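Apprendre la politesse aux bras mécaniques

Dans un petit laboratoire, une équipe écrit patiemment les règles que ses robots, et surtout ses humains, devront suivre
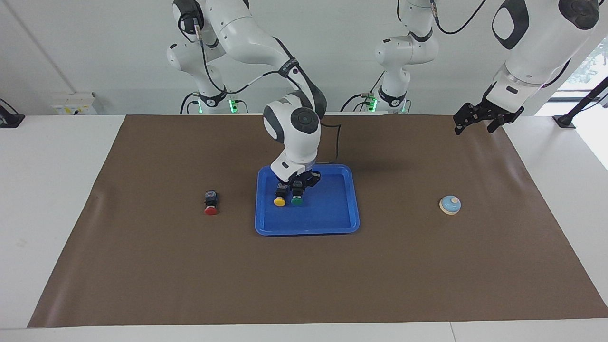

Deux boutons-poussoirs, le jaune et le vert, dans le bac bleu, sous la pince du bras droit. Le rouge est resté sur le tapis.

Il faut enlever sa montre avant d'entrer chez Lumska. Les bagues aussi, les écharpes, les badges qui pendent au bout d'un cordon, et j'avoue que j'ai mis un certain temps à me défaire de tout cela dans le couloir, pendant que Kenza Cherkaoui m'attendait en souriant, un gros classeur gris sous le bras. Le classeur, c'est un peu l'objet de ma visite. Il contient 148 règles numérotées, dont certaines tiennent en une ligne et d'autres occupent deux pages entières, avec des ratures, des renvois et même (j'ai vérifié !) une tache de café sur la règle 50.

Kenza Cherkaoui dirige l'atelier de manipulation, celui où deux bras posés derrière une même table apprennent à prendre, déplacer et ranger de petits objets. Des boutons, une sonnette comme on en trouvait à la réception des hôtels, un bac en plastique : rien qui fasse peur. Et c'est bien là que commence la difficulté, m'explique-t-elle en s'asseyant. « Devant une grosse machine d'usine, tout le monde recule. Devant un bras qui range des boutons, les gens s'accoudent. Ils tendent la main pour redresser une pièce, par gentillesse presque. »

La première page du classeur est donc consacrée aux mains. On ne les passe pas au-dessus du tapis tant que les bras sont sous tension, même s'ils ne bougent plus depuis un long moment. Un bras immobile attend peut-être simplement une consigne. Quand il faut remettre un objet en place, on annonce « pause » à voix haute, on attend que la personne au poste de commande réponde, et seulement alors on s'approche. Cela paraît un peu cérémonieux, la première fois. À la fin de la matinée je disais « pause » moi aussi, pour attraper mon carnet.

L'idée de mettre tout cela par écrit est venue d'ailleurs, d'un ancien atelier de menuiserie de la ville de Grube où Jörg Sauerland a travaillé pendant 11 ans avant de rejoindre l'équipe. Il en parle avec une tendresse un peu bourrue. Là-bas, chaque machine avait sa feuille, clouée au mur, et chaque nouvel arrivant la lisait à haute voix devant les autres. Il a gardé l'habitude. Les stagiaires de Lumska lisent donc à haute voix, eux aussi, et Jörg les interrompt dès qu'une phrase lui paraît obscure. « Si on trébuche en la lisant, c'est qu'elle est mal écrite », grogne-t-il, et il sort son crayon.

La deuxième grande affaire du classeur, c'est le décor. J'imaginais que l'on posait les objets un peu au hasard et que la machine se débrouillait. Hye-jin Seo, qui prépare les séances, m'a gentiment détrompée. Chaque exercice a sa fiche, avec les objets autorisés et la zone où chacun peut se trouver au départ. On varie les positions, mais on note lesquelles. On ne laisse traîner ni stylo ni gobelet. Et l'on décide avant de commencer ce qui comptera comme une réussite : un bouton posé de travers dans le bac, est-ce un bouton rangé ? La question a occupé, paraît-il, un après-midi entier du mois d'octobre. La réponse est oui, à condition que le socle touche le fond.

Vient ensuite le chapitre que Hye-jin préfère, celui des ratés. Une séance manquée se conserve et s'étiquette comme les autres, avec un mot simple : tombé, coincé, oublié. Personne n'a le droit de l'effacer parce qu'elle fait mauvais effet. Le registre que l'on m'a laissé feuilleter compte 223 essais, et les ratés y sont inscrits de la même écriture ronde que les succès, ce que j'ai trouvé assez beau.

Reste le partage de la table. Avec deux bras, il faut bien savoir lequel a la priorité ! Henrike Kramer, ingénieure chez Somuvlow, relit cette partie du classeur avec un regard extérieur et ne laisse pas passer grand-chose. Sa règle favorite veut que le bras qui ne travaille pas reste en hauteur, pince dégagée, à l'écart du chemin de l'autre. Elle exige aussi que l'arrêt d'urgence soit essayé à chaque prise de poste, par la personne qui s'en servira. « Pas par son collègue de la veille », précise-t-elle en tapotant la page.

Je lui ai demandé si tant de règles ne finissaient pas par décourager. Elle a réfléchi, puis m'a raconté qu'on en avait supprimé une bonne partie l'hiver dernier, celles que l'on ne comprenait plus. Désormais chaque règle porte le nom de quelqu'un à qui l'on peut demander pourquoi elle existe. Celle des écharpes est signée Gudrun Pfeiffer. J'aurais bien voulu connaître l'histoire, mais Gudrun était en congé, et Kenza m'a rendu ma montre.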